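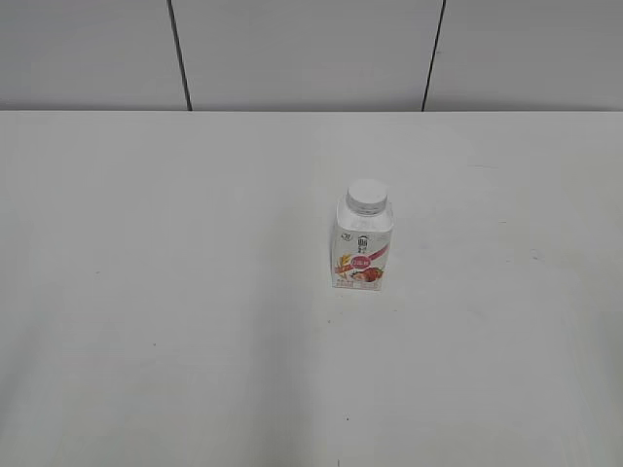
Photo: Siltik

Forums > Law School > First Year > Textbooks and Outlines

casebook_blues
Our contracts professor lists Dronska as required and Ahuja as "recommended." Dronska is 1000 pages and used copies are hard to find. Has anyone gotten through first-year contracts on Ahuja alone? I read the chapter on consideration in the library and it made more sense than two weeks of class.

mailboxrule
I did it with Ahuja plus class notes and did fine. Chapter 14 on remedies is the best short treatment I've read. You will need the cases from somewhere, but most of them are free online.

parol_e
I wouldn't. Ahuja states a rule and gives one line per case. If your professor cold calls from Dronska you'll be asked about facts that are only in the long excerpts, and the notes after each case are where a lot of exam questions come from. Ours came almost straight from the note on page 576.

mailboxrule
Depends on the professor. Mine never touched the notes.

parol_e
Sure, but the OP's professor put it down as required. I'd take that at face value.

casebook_blues
He does cold call, mostly on procedural history and what the lower court did. Would an older edition of Dronska work?

tollbooth22
I used the previous edition. The page numbers are off and the chapter on unconscionability was rewritten, so I borrowed a classmate's copy for that part. Everything on offer and acceptance was the same. Ask whether he assigns by page or by case name – if it's by case name you're set.

remand_me
Going against the crowd here: skip both until you've read the Meltness outline. It's 102 pages and covers the whole course. I read it in September and then used the casebook to fill gaps.

parol_e
Meltness is wrong on promissory estoppel. It treats reliance damages as the only remedy, and courts do award expectation damages in those cases. Someone in my section wrote that on the final and lost points for it.

remand_me
The newer version says "often limited to reliance," which I think is fair. But I'd agree it's thin there, and it has nothing on third-party beneficiaries beyond a chart.

mailboxrule
An outline before the cases never worked for me. I'd memorize the elements and then have no idea how to apply them to a fact pattern.

casebook_blues
Checked the syllabus again and he assigns by case name, with page numbers in parentheses. I found the older Dronska for a lot less, so I'll get that and keep using the library's Ahuja. Does anyone know if the library lets you take it overnight?

tollbooth22
Ours had it on two-hour reserve, but you could keep it overnight if you checked it out in the last hour before closing. Yours may be different – ask at the desk.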